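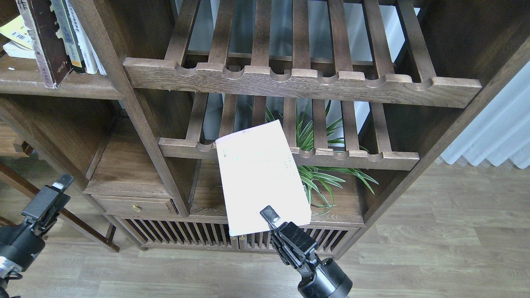

2 min read

Progress report to the Golestani Fund
Reading corner and loose papers, Lendton house
Period ending February

Work in this period covered the sitting room at Lendton, mainly the dark wooden shelving unit and what is kept on it. The grant allowed 80 hours for the room and we have used 40. Spending to date is $492, most of it on folders, storage boxes and a new lamp from Jeteck.

Papers. Single sheets had collected in most parts of the house. Each one is now picked up, checked on both sides and put in one of three folders: keep, copy or recycle. Sheets with only faint print go in the copy folder until someone can read them under better light. The sitting room is done except for the white stack on the book shelf, with the yellow book on top of it. We would like to go through that stack last, as it may belong with the Walitz papers upstairs.

Books. The upright books stay on the unit, including the large dark brown one with Chinese characters. They will be listed by title and put back in the same order. 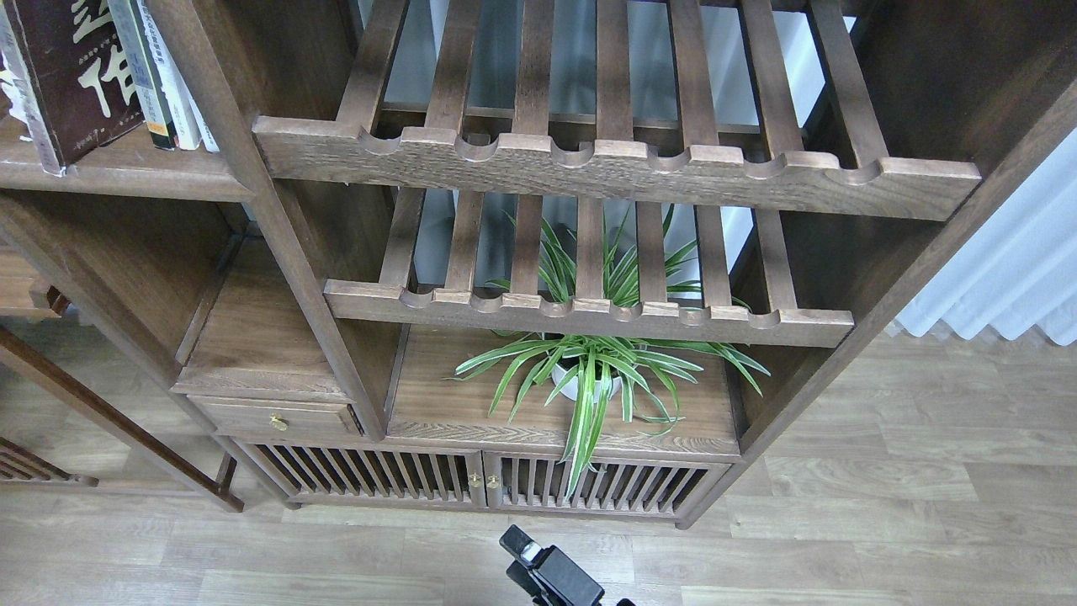
The slatted racks need more care than we planned for. Dust settles between the slats and in the rounded notches of the front rails, and a flat cloth does not reach it. We now use a soft brush first and a dry cloth after. No polish or oil has been used, and none will be until we have advice on the finish - the rail of the upper rack is lighter along its worn edges and we do not want to darken it by mistake.

The spider plant stays on the low cabinet under the lower rack. Its leaves grow up through the slats, so we work by hand on that side and do not pull them through.

Still to do: the small drawer, the cabinet with the brass knobs, and the book list. We have 20 folders left and do not expect to buy more. The second payment can be made on the usual terms.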